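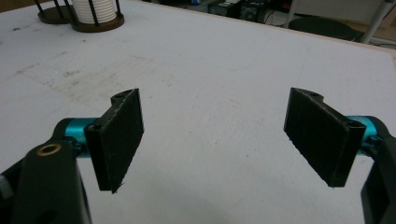 VOSNESS, March — A hand-held gripper built in a shared workshop on Kerik Street is on its second set of fingers, and its maker plans to put the drawings online once the pads stop fraying at the bottom edge.

Eamon Ó Dubhghaill, a former bicycle mechanic, started the project at his kitchen table last fall and moved it to the Pisell workshop when he ran out of room. The tool has two black finger pads that face each other, each mounted on a teal-blue joint and carried by a black arm link. It is meant to be held in the hand, so that a person can work out a grip before the same fingers go onto a motorized arm.

The current pads are thick plates with a rough surface and a rounded tab at the top. A few loose strands still hang from their lower edges. Ó Dubhghaill said he has tried slower print speeds and will try a different orientation on the print bed next.

"The joints were the easy part," he said. "I've reprinted the pads more times than I want to admit."

He has spent $300 on the build so far, most of it on hardware. An earlier version used plain holes at the pivots, and the links developed play after a few evenings of use. He added brass-colored ring inserts for the second version.

Ó Dubhghaill said the first job he has in mind is handling nested cups, one at a time. A holder with a stack of white discs or cups inside a ring of black rods stands on the same white table as the gripper, next to an empty holder of similar design.

The arm that will eventually carry the fingers is being put together by another member group at the workshop, under the name Sosa. It does not have a finish date.

The Pisell workshop has 50 members and is open to visitors on Monday evenings from 7 p.m. Monthly dues are $30. Printer time is included, but members supply their own filament.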